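夹爪开度漂移这件事拖到现在，整理成一串发出来。先说结论：编码器没坏，坏的是我们对零点的假设。

1/ 背景。手持夹爪采集，左右各一只，连杆式平行开合，两只共用一套标定脚本。任务是桌面整理，软物硬物混着来。二月那批数据共800条，回放时筛出638条可用，剩下的大部分死在同一个毛病上：右手开度读数在一段采集里单向漂，越到后面越偏。

2/ 漂移的表现很有欺骗性。单看一条轨迹，开合曲线平滑，没有跳变，没有丢帧，自动检查全部放行。只有把同一段里首尾两条叠在一起，才看得出“完全闭合”对应的数值已经不是同一个数。Alcides Lins 最早提出来，我当时回他说是软物压缩造成的，这个判断是错的。

3/ 错在哪：软物夹持时指面确实合不到底，读数偏大可以解释。但空夹闭合也偏大，就解释不通了。我隔了两段数据才去查空夹，浪费的时间算我的。

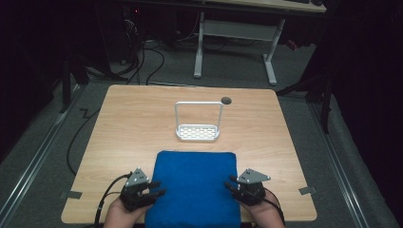 4/ 排查顺序按成本从低到高：线、固件、机械。线排第一，因为走线一直是弱项。两只夹爪各拖一根黑线，左边那根往左下方垂，右边那根贴着右手往下走，两侧受力条件本来就不对称。蓝色坐垫这类软物又要双手从两侧同时夹，手腕一内收，右线跟着手一起动。我把右线换了，又在腕部加了应力释放，漂移一点没变。线排除。

5/ 固件。Vallau 的驱动板上电时自动归零，逻辑是：上电瞬间指头在哪，哪就是参考点，再加一个出厂偏置。说明书写了“上电前请保持完全张开”，字很小，在附录里。我们的流程是拿起来就上电，手指常常搭在扳机上。所以每次上电的零点都带一个随机误差。

6/ 这能解释段与段之间的偏差，解释不了段内漂移。两个问题叠在一起，前面查得乱就是因为把它们当成了一个。

7/ 段内漂移最后落在机械上。右夹爪拆开以后，编码器磁铁座的紧定螺钉没有上胶，磁铁座相对转轴可以用手拧动。每次用力闭合，它就滑一点点，方向固定，累积起来就是那条单调上升的线。左夹爪同样位置有胶，拧不动。两只是同一批从 Wostness 装配回来的。

8/ 有人问连杆轴套磨损会不会有同样的效果。不会。轴套间隙造成的是回差，张开和闭合走的不是同一条线，但闭合终点大体回得来。我们看到的是终点本身在走。
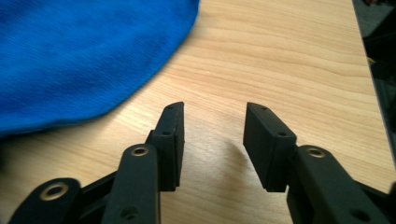
夹爪张开，两侧指垫之间露出桌面；连杆转轴处的铜色圈就是8/里说的轴套。

9/ 安全方面单独讲。手持采集时漂移只是脏数据，放到机械臂上就不是了。策略输出的是开度目标，参考点偏了，控制器会认为指头还没合到位，继续加力。Malinowski 那台测试臂上就出过一次：夹持力顶到上限后维持了11秒才触发过流保护。当时臂的工作区内没有人，夹的是泡沫块，泡沫块报废，没有其他损失。

10/ 11秒不可接受。原来的保护只看电流均值，窗口太长。现在加了第二条判据：目标开度与实测开度之差不收敛，并且电流高于阈值，立刻松开并锁定，人工复位才能继续。软物会误触发，阈值要按任务单独调，这个麻烦认了。

11/ 流程上改了这些：
上电前指头推到完全张开，脚本里加一步确认，不确认不给录。
每段开头和结尾各做一次空夹闭合，读数差超限，整段标红。
磁铁座螺钉全部补胶，画防松线，换班时看一眼线有没有错开。
左右夹爪的标定文件拆开，不再共用。

12/ 已有数据怎么办。段首段尾都有空夹动作的，可以按线性漂移补回来，我试了23条，补完以后和重新采集的曲线对得上。没有空夹动作的不补，直接弃用。线性假设在这里比较勉强，磁铁座是一次次滑的，不是匀速滑，段越长越不可信。

13/ 补偿脚本放进了 Stusivden 的仓库，目录名带 drift，默认不启用。用之前请先确认你的漂移是单向的，来回摆的那种别拿它修，会越修越歪。

14/ 还没弄清楚的：出厂偏置到底存在哪一级。换过驱动板以后偏置跟着板子走，但有一只板子读出来是全零，照样能用。已经发邮件去问，还没有回复。知道的人请直接回这条。

15/ 补一条更正：2/里我写“没有丢帧”，指的是编码器通道。图像通道偶有丢帧，与本问题无关，另开一串再说。

Anqi Zou · 转载请注明出处 · 联系作者 · 返回顶部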